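Votari parcel handling project
Progress report to the Skunis Fund, second period
Prepared by Baldur Hallgrímsson, 8 Jan 2021

Dear all,

Thank you for your patience while I got this written. I had hoped to send you a cheerful page or two about how well the parcel line was coming on, and there is a fair bit of that further down, but most of this report is about the grip fault we had in the second half of the period. I would sooner you had the whole story from me, long as it is, than a line in a table.

First, where we are. The job you are paying for is the same as it was in the plan: take a soft parcel, present it at the scanning station, and move it on down the belt, with the arms doing the handling from start to finish. Soft parcels are the difficult ones. A cardboard box keeps its shape and more or less tells you where to hold it, but a plastic mailer slumps and folds and traps air, and a hand that closed nicely on one will pinch the next by a corner. We knew that when we applied, and I think we still underrated it.
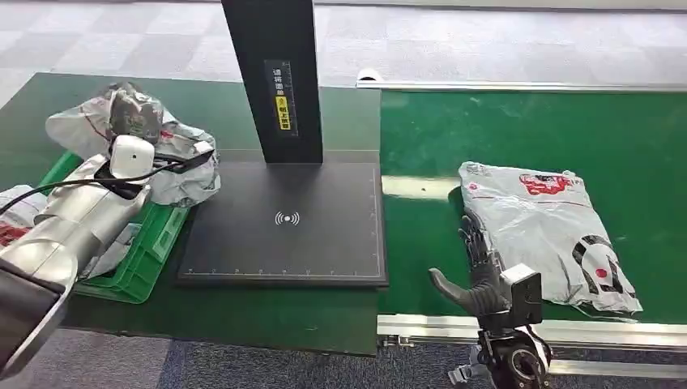

Parcel line with the scanning station and belt; mailer on the belt beside the right-hand gripper.

Now to the fault. We were part of the way through a planned run of 200 parcels when the hand kept hold of a mailer after it had been told to let go. The arm carried on to its next position with the mailer still in the fingers, dragged it back across the belt and pulled it against the side rail. The mailer tore. The person standing by pressed the stop button, the arm halted as it should, and I am very glad to say that no one was hurt or even especially close. The belt, I am sorry to say, went on running for a short while afterwards, as it was on a separate switch. That is the part that has bothered me most, and I come back to it below.

We stopped all running that afternoon and went through the logs. There were 11 late releases in them, going back well before the one we noticed, and all but two had cleared themselves so quickly that they looked like ordinary slowness. I ought to have had us reading those logs as we went along. We do now, at the end of each day, and it is rather a pleasant half hour with a pot of tea once you get into the habit of it.

The cause, as far as we can tell, was in two places. The Tukus control program was sending the "open" command and then moving on by the clock, without waiting for the fingers to report that they had opened. On top of that, one finger joint was a little stiff, so that it lagged behind the others and held on to loose plastic. Either of these alone we might have lived with for months. The joint has been replaced and the program now waits for the report before the arm goes anywhere.

We also put the heavier goods back a step. The plan had us starting on woven sacks in this period, and I have held that work to slow, single moves with someone at the stop button throughout. A sack that is not released cleanly is a good deal more trouble than a mailer, and I don't want one swinging about.

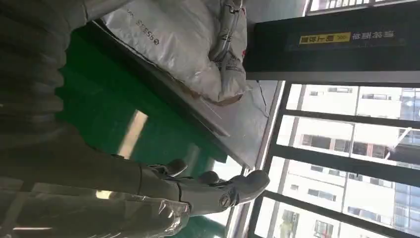
Chu wrote to me after reading the draft that the finger joint is the lesser matter, and that a line where the arm stops and the belt doesn't should never have passed its first check, whoever signed it off. "Fix the stop first and send me the wiring drawing before you run anything at full speed." I signed it off, so I took that on the chin, and the drawing has gone over. The belt and both arms are now on the one stop circuit. We tried it 34 times from different points in the cycle and everything came to rest each time, and we will repeat the test whenever anything on the line is changed.

As to time and money, the fault cost us 13 working days, most of it spent waiting for the replacement joint. We have not gone over budget, thanks to some travel that did not take place, but there is very little slack left in the parts line and I may need to ask you to let us move a small sum across from training. I will write separately about that once I have the supplier's price.

For the coming period we intend to finish the interrupted run at full speed, then repeat it with a mixed batch of mailers, and to take up the sacks properly in February if the daily logs stay clean. If they don't, I shall tell you so and we will hold off again. You are very welcome to come and see the line for yourselves, and if you would like the full fault log do just ask and I will send it on.

With warm regards and thanks,
Baldur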